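The counter problem

Worktops fill up. Most kitchens have less clear surface than their owners think, and what there is gets taken over by things that were put down for a minute and stayed. This feature looks at one short run of counter, what lives on it, and how to get it working again without ripping anything out or spending much.

The kitchen belongs to a rented flat on the top floor of Liapis, a former warehouse. The tenants have been there for 3 years. They cook most evenings, they both make breakfast at 7, and they had reached the stage of chopping onions on the dining table. The landlord allows new fixings if the holes are filled afterwards, so the plan had to be mostly about moving things and partly about putting up a rail.

The counter itself is white marble with grey veins, and behind it is a wall of weathered planks. It looks good bare. It is hardly ever bare, as the appliances alone take up one end.

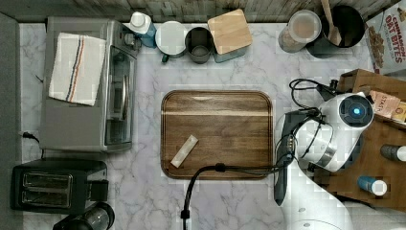 Should a toaster and a toaster oven both stay out on the counter?

Keep out whichever one gets used every day, and store the other if there is a cupboard shelf deep enough to take it. If both are in use daily, stand them at the same end, near the same sockets, so that the rest of the run stays free.

In this case both stayed. One tenant wants toast done fast and the other heats up leftovers in the oven most nights. What changed was the space around them. Appliances that get hot need room at the sides and above, and the gap printed in the instruction book is the one to follow. The top of a toaster oven is a tempting shelf, and cloths tend to end up there. A cloth should come off before the oven goes on, every time, and the simplest way to make that happen is to give it somewhere else to hang. A hook on the end of a cupboard will do. So will a rail.

Cables are worth ten minutes of anyone's attention. Pull each appliance forward, unplug it, wipe behind it and look at the lead. Long leads can be gathered with a reusable tie, loosely, away from anything hot. Crumbs collect in the gap behind a toaster in surprising amounts and they are the first thing to go stale and attract ants. Empty the tray over the bin and not over the sink.

The back row

Along the back of most counters there is a row of containers. Some of it is useful. Tea, coffee and sugar earn their place in a house where people drink tea and coffee. Bottles of washing-up liquid and hand soap belong by the sink, and they drift.

The quickest way of sorting a back row is to take the whole thing off and leave it off for two days, in a box on the floor or on a chair. Anything fetched from the box goes back on the counter. The tenants at Liapis did this in April and the box still had more than half its contents on the second evening. A canister of flour had gone in full and stayed full. It now lives on a shelf, next to the rice.

Square canisters use less room than round ones when they stand side by side. Bamboo lids are pleasant to handle and flat enough to stack something light on, but they don't like being soaked. Wipe them with a damp cloth and dry them straight away. If a lid has swollen and won't sit properly, leave it somewhere airy for a few days before giving up on it.

Mugs are a separate matter. A mug left on the counter between drinks is fine for the day. A mug holding pens, takeaway menus and a spare key is storage, and it should be moved to wherever people write things down.

Clearing a place to work

A usable working space needs to be a bit wider than the largest chopping board in the house, with room at one side for a bowl or pan to receive what has been cut. That is all. Many people try to clear the entire counter, get fed up halfway and put everything back. It is easier to choose one stretch and defend it.

The stretch should be near the sink if possible and under decent light. In this flat the best position was in front of the appliances, where the marble is deepest from front to back. A board with a raised rim helps on stone, as juice from tomatoes or meat stays on the wood. Marble marks easily. Lemon juice, vinegar and wine will dull the polish if they are left, and no amount of wiping brings it back. Put the board down first and the lemon on the board.

Boards slide on polished stone too. A damp dishcloth laid flat underneath stops this, and so does a piece of the rubbery matting sold for lining drawers. We used a roll of Prindel drawer liner cut down to a little smaller than the board, so that it doesn't show or catch crumbs at the edges. The rest of the roll went into the cutlery drawer.

Pans should only be on the worktop while they are being used. A heavy pot dragged across marble can scratch it, so lift and set down, and keep a trivet within reach for anything straight off the heat.
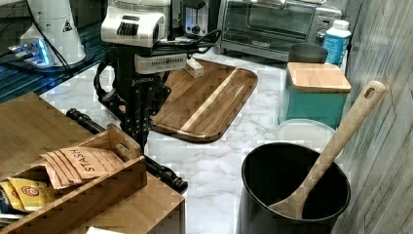
Looking after wooden boards and trays

Wood does well in a kitchen if it is kept fairly dry and oiled now and then. Wash a board by hand with hot water and a little washing-up liquid, rinse both sides even if only one was used, and stand it on its edge. Wetting one side only is what makes boards bow. A board that rocks on the counter can sometimes be flattened by leaving it hollow side down on a damp towel overnight, with a couple of heavy books on top.

For oil, use food-safe mineral oil or a board oil that says it is suitable for food. Fotitz sells a small tin that lasted us the whole project with plenty left. Cooking oils such as sunflower and olive go sticky and then smell. Rub it in with an old cotton cloth, leave it overnight and wipe off whatever hasn't soaked in. Once a month is enough for a board in daily use. Trays can go much longer.

A tray is the most useful thing for keeping a counter in order and it often sits unused on top of the fridge. Put it on the counter and the small items go in it: oil, salt, pepper, the packet of crisps somebody has opened. When the surface needs wiping, the tray is lifted and put back in one go. A tray with a proper rim is better than a flat one. It should be emptied about once a week, or it turns into another back row.

Opened packets need a clip. They also need a limit, and the limit in this kitchen is whatever fits in the tray without leaning on something.

Putting up a rail

Most of what was still in the way after the sorting was cloths and long-handled utensils. A rail on the wall takes both. The one chosen here came from the Dallumine range, in a dark bronze finish, because the tenants already had door handles in a similar colour. Plain steel would have done the job equally well.

Lay everything out on the counter before drilling. Check that the rod, the end pieces and the screws are all there and that the end pieces go on the way you expect. Lay it over a board or a folded towel, as metal fittings will scratch marble and marble will scratch a finish. Any small grub screws should go in a saucer. They roll.

Hold the rail against the wall and mark its height with a pencil. It wants to be high enough for a hanging ladle to clear the back row, and low enough to reach without leaning over the toaster. Keep it away from the space above anything that gives off heat. On a planked wall, find out what is behind the planks before you start. Thin boards on battens will not hold a loaded rail unless the screws go into a batten. Use a detector for pipes and cables, and if there is any doubt about wiring, stop and ask an electrician.

Drill a small pilot hole first in old timber, or it may split along the grain. Fix one end, put the rod in, level it, then mark the other end. Doing it in this order avoids the common mistake of two neat holes slightly too far apart. Tighten the end pieces by hand and check them again after a week of use.
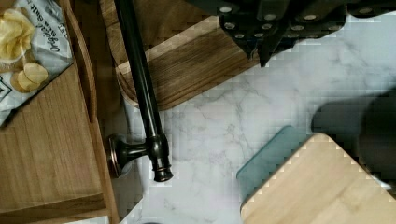

Boards, tray and crisps on the marble, with the bronze rod laid across.

Keeping it that way

The job took an afternoon and part of the next morning, including a trip for longer screws. The rail and hooks were the main expense. The drawer liner and the oil cost very little, and everything else was already in the flat.

Some things have crept back. The mug of pens returned within a fortnight and has been moved again. The tenants now wipe the counter last thing, after the dishes, and anything that doesn't belong on it gets carried off at the same time. It takes a few minutes. Breakfast is easier for it, and onions are chopped on the counter.

There is one thing they would do differently. The rail is a hand's width too far to the left, and the longest utensil knocks against the cupboard door when it opens. For now it hangs on the end hook.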